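Notes for the Storville talk, 2019-01-07. Slides are with Myrto Kyriakidis, clicker is in my bag.

**Open (no slide)**

Good morning! Say hello to the Clitesa people in the second row, they drove in early. Then straight to the question: what happens to a blood pressure reading after the patient goes home?

**Slide 1 -- where we began**

- Cenier was a cuff, a phone and a spreadsheet when Chaltu Feyisa first showed it to me. I loved it right away (say this, it's true).
- She wanted women with high blood pressure after childbirth to check at home, twice a day, and have a nurse look at the numbers the same day.
- The Blackwood clinic said yes in August. 44 patients signed up.

**Slide 2 -- what we heard**

- 29 of the 44 sent readings every single day for the first two weeks. Pause here. I still get excited about that!
- Evening readings came in later than we planned for, often after a feeding. Evdokia Deligiannis moved the nurse check to the next morning for anything in the normal range. High readings still ring through at once.
- Read the note from the patient who taped her cuff times to the fridge. Slowly.

**Slide 3 -- the clinic side**

Wi-Fi at Blackwood drops near the back rooms, so the nurse station got a wired line. Grigoris Spanos can take questions on this, he knows every outlet in the building.
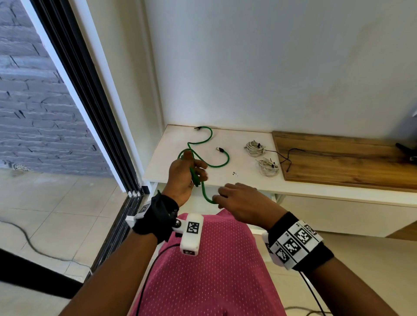 *Green ethernet cable with clear RJ45 connectors.*

**Slide 4 -- next**

- Spanish and Amharic screens. Chaltu is testing the Amharic one herself -- ask her to stand up.
- A larger cuff size in every kit. We should have had this from the start, and I want to say so plainly.
- Vangelis Triantafyllou is talking with two more clinics. Don't name them yet.

**Questions**

If cost comes up, go to the backup slide. Thank the nurses by name before we break for coffee.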